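Section 4. Good practice at the table

You've unpacked the Cetus hand-held grippers, charged them, and paired them with the Fluris recorder. Now comes the fun part! The rules in this section apply to every Vallthorpe site, and they are much easier to learn with the grippers in your hands than on paper.

4.1 Before you pick up the grippers

1. Check that every marker cube is firmly seated. Press on it with your thumb. If it moves, stop and tighten it.

2. Wipe the marker faces with a dry cloth. Skip the spray cleaner – it leaves a haze that spoils tracking.

3. Strap in, then swing both arms slowly through your full reach. Nothing should pull or catch.

4. Route cords away from the spot where you plan to stand.

CAUTION: Never step over a live cord while holding a gripper. Put the gripper down first, then move the cord.

4.2 Handling an item

1. Stand close enough that your elbows stay slightly bent. Leaning is the most common fault we see in new operators, and fixing it makes a huge difference.

2. Bring the open fingers down on both sides of the item. Close slowly, and ease off as soon as they touch.

3. When a task needs only one hand, lower the other gripper beside your body and keep it off the tabletop.
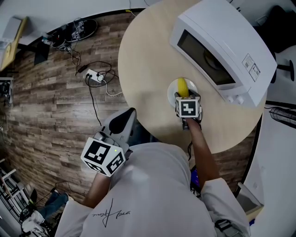 4. Set the item down before you open the fingers. Dropping it from even a small height counts as a failed run under the Oakley rules.

5. Hold still for a slow count of three, then end the recording.

NOTE: Plates with a raised rim are great practice. Try to place and lift the item without touching the rim at all.

4.3 Breaks and limits

Work no longer than 30 minutes at a stretch, and no more than 60 runs per operator per day. Run 61 waits until tomorrow, however well things are going (and we know how tempting it is!).

CAUTION: If your wrist tingles or aches, stop at once and tell your site lead.

Questions about these limits go to Carol Bloxham. Send worn straps to Gareth Mottram with the site name on the bag.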